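Skuston Repair Room
Used Desktop Tower Inspection, Bench Copy with Comments
Revised Jan 22, 2021

The checklist items came with the Fonar intake pack and I have left their wording alone. The comments are mine. I have been asked to "endorse" this list and I don't, quite. Parts of it are good. Parts of it read like they were written by someone who has seen a lot of computers from the outside. Use it, tick the boxes, and read the comments before you believe the boxes.

Results are marked OK, FAIL, N/A or LOOK AGAIN. Fonar only gives you OK and FAIL. I added the other two.

Section 1. Before the cover comes off

1.1 Power cord removed from unit.
Result: OK
Comment: Removed means out of the back of the case and off the bench. Switching off the power strip doesn't count, and neither does the little rocker switch on the power supply. I have met both excuses.

1.2 Unit rested for 60 seconds after unplugging.
Result: OK
Comment: Fine as far as it goes. Press the front button a few times as well. The list leaves that out, and it takes less time than finding your pen.

1.3 Power supply is safe to handle.
Result: LOOK AGAIN
Comment: According to whom? You can't tell by looking at the outside of a metal box. All we can honestly sign is that the housing is closed, its screws are in and it isn't bulging or burnt. We do not open power supplies here. If a customer or a donor tells you it "only needs a fuse," say thank you and set the unit aside.

1.4 Exterior free of sharp edges.
Result: LOOK AGAIN
Comment: Nearly every case is sharp somewhere, mostly on the inside lip and around the rear slots. I would strike this line and replace it with "wear the cut gloves while lifting." Thin ones. The thick orange pair catches on everything and people take them off.

1.5 Asset sticker removed.
Result: N/A
Comment: Has nothing to do with safety. I assume it was on the old intake form and nobody wanted to lose it.

Section 2. The bench

2.1 Work surface is clean and level.
Result: OK
Comment: Level, yes. Clean is a matter of opinion with a slatted top. Small screws go down between slats and stay there until the day they turn up under a board with power on it. Run a magnet along the gaps at the end of a shift. A magnet won't find brass standoffs, so use your eyes too.

2.2 Tower laid on its side, open side up, fully supported.
Result: OK
Comment: All four corners over the table. I have walked in on a tower with a quarter of it hanging in space and been told it was "balanced."

2.3 Wrist strap worn and clipped to bare metal.
Result: OK
Comment: Clipped to bare metal is the part that gets skipped. Painted steel does very little for you. Our supplier, Enache, sent a batch of straps with a card promising protection "in all conditions," which is a large promise for a piece of elastic. Test the strap. If it fails the tester, cut it in half so it can't find its way back into the drawer.

2.4 Adequate lighting.
Result: LOOK AGAIN
Comment: Adequate for what? I can read the large print on a board under the ceiling lights. I can't judge a socket pin or a hairline crack under them. Use the bench lamp and move it during the check. A fault that hides in one direction will often show in another.

Section 3. Inside the case, first look

3.1 No loose hardware inside chassis.
Result: LOOK AGAIN
Comment: Looking down is not enough. Loose screws sit under the board, behind the drive bays and inside the folds of sheet metal. Tilt the case gently and listen. If it rattles, it isn't OK, whatever you saw.

3.2 Cables clear of fans and edges.
Result: LOOK AGAIN
Comment: They are clear while the case lies open on its side. Stand it up, put the side panel on, and the same bundle can drop straight into a fan. This item belongs at the end of the list and I have repeated it there.

3.3 Capacitors show no bulging or leaks.
Result: OK
Comment: One of the few items I would keep word for word. Tops should be flat. Check the base of each can too. Brown crust at the base might be old glue and might be a leak, and if you can't tell, write LOOK AGAIN and let a second person decide. And remember what this test tells you, which is that the capacitors look all right. They can look all right and be useless.

3.4 Memory modules seated, latches closed.
Result: N/A
Comment: The list takes for granted that there is memory to seat. If the slots are bare, don't tick OK just to avoid leaving a blank. Write N/A, then check the slots for dust and broken latches. Matching latch colors usually mark paired slots, but read the board manual before trusting that. Board makers do as they please.

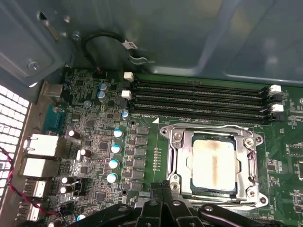
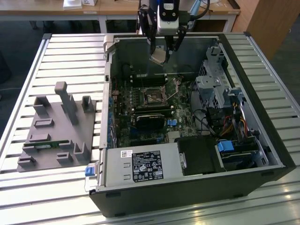

3.5 Drives secured in bays.
Result: OK
Comment: Give the drive a light push from each end. A release tab can be sitting where it ought to and still hold nothing. Also, a drive in a bay means somebody's data in a bay, and there isn't a single line in the Fonar list on that. Ours goes to the wipe shelf with a tag before anything gets powered up. No tag, no power.

3.6 Expansion cards seated and fixed.
Result: LOOK AGAIN
Comment: Seated and fixed are two checks and should be two boxes. A card can be screwed down firmly at the bracket and lifted out of its slot at the far end. Look along the gold edge. If you see a slope, pull it and start over.

Section 4. Processor and socket

4.1 Cooler removed without force.
Result: LOOK AGAIN
Comment: By the time anyone reads this line the cooler is off, and who is going to write that they forced it? I would like to see the question changed to "Is there damage around the cooler mounts?" That we can answer.

4.2 Old thermal paste removed.
Result: FAIL
Comment: Dried paste doesn't get a pass for being thin. New paste on top of old crust is a bad joint and I don't care what the tube says. Use alcohol and a lint-free wipe, and work from the outside edge in so you aren't pushing crumbs into the socket. Leave the processor in its socket for the cleaning, with the retention frame closed, and take it out afterward if it has to come out.

The pack suggests Zusis wipes for this. They're decent. They are also cut small, and you will go through more of them than the packet suggests. Plain alcohol from the big bottle does the same job in my view, and I have yet to see anything that proves otherwise.

4.3 Retention frame opens and closes freely.
Result: LOOK AGAIN
Comment: "Freely" worries me. A lever that moves with no resistance at all may be bent or unhooked. It should take some pressure on the way down and stay put when latched. If it feels wrong, stop. Don't lean on it to find out.

4.4 Socket contacts undamaged.
Result: LOOK AGAIN
Comment: You can't tick this with a processor in place. You simply can't. Anyone who marks OK here with the chip seated has signed for something they haven't seen. If the chip stays in, write N/A and "not inspected." There's no shame in it.

4.5 Frame screws present and tight.
Result: LOOK AGAIN
Comment: Present is easy. For tight, use the small hand driver and stop the moment it resists. No power drivers near the socket, including the "gentle" one.

Section 5. Handling parts

5.1 Small parts held by edges.
Result: OK
Comment: Agreed, and I'd add that you should put the part down before you look for the place to put it. A lot of drops happen over an open case, with the tray on the wrong side of the table. Tray first, part second.

5.2 Nothing rests on the exposed board.
Result: OK
Comment: Tools included. Screwdrivers, tweezers and your elbow are all things.

5.3 Fans spin freely.
Result: LOOK AGAIN
Comment: By hand, slowly. Don't blast them with canned air and admire the speed. The pack claims a fan is good for 4000 hours, with no mention of dust, heat or cat hair, so I ignore the figure.

Section 6. Before power

6.1 All parts refitted and counted.
Result: LOOK AGAIN
Comment: Count against what? Write the number of screws on the tray card when you take them out, or the count means nothing later.

6.2 Cables clear of fans and edges, case upright, panel on.
Result: LOOK AGAIN
Comment: My addition, see 3.2.

6.3 First power-up attended for 10 minutes.
Result: LOOK AGAIN
Comment: Attended means in the room and facing it. Hot plastic smell, clicking or a fan that hunts up and down: pull the cord first and discuss it after.

6.4 Unit approved for resale.
Result: FAIL
Comment: Won't sign. There is an open FAIL at 4.2 and a pile of LOOK AGAINs. The pack says a unit may go out with "minor items pending," and doesn't say who decides what's minor. Until it does, pending stays on the shelf.

Recheck due within 14 days. If the tag has been on longer than that, start again from 1.1 with a clean sheet and don't copy the old ticks across.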